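Zurkgate 218 Folding Workbench: Review After One Season
Reviewed by Zohreh Farahani, 30 Nov 2018
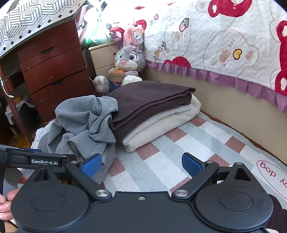
Does the top stay flat under a clamped load?
Flat enough for assembly work, but short of what a hand plane needs. With a straightedge laid corner to corner I measured a 2 mm dip at the center once both end clamps were tight. Released, it came back to level.

The 218 replaces the older Trilholm bench in my shop. It weighs 33 lb and folds to a depth that fits behind a door. Setup takes 40 seconds. The leg locks are spring pins in drilled steel plate, and they seat with a clear click. Two of the four needed a drop of oil in August when the shop got humid.

Racking is the weak point. Pushed along its length the bench holds still. Pushed across, the top moves before the legs do, and the play is in the upper hinge bolts. Replacing the supplied plain nuts with nylon-insert lock nuts took out most of it. Do not overtighten, or the legs will bind when folding.

The dog holes are cleanly bored and took all my Safavi dogs without sanding. Spacing is even along the front row. The back row is offset by half a space, so panels wider than the top have to be clamped at a slight angle. Zohreh Rashti reported the same thing on her unit, bought from a different dealer.

The finish on the top is thin. Yellow glue lifts it if left overnight, so I wiped mine down with paste wax. The rubber feet grip sealed concrete well and painted plywood poorly.

The manual is four pages, with the torque value for the hinge bolts missing. Totcombe, the distributor, answered my email in two days and sent a corrected sheet.

Recommended for assembly, sanding and light routing. For planing or mortising, buy a fixed bench.

Rating: 3.5 out of 5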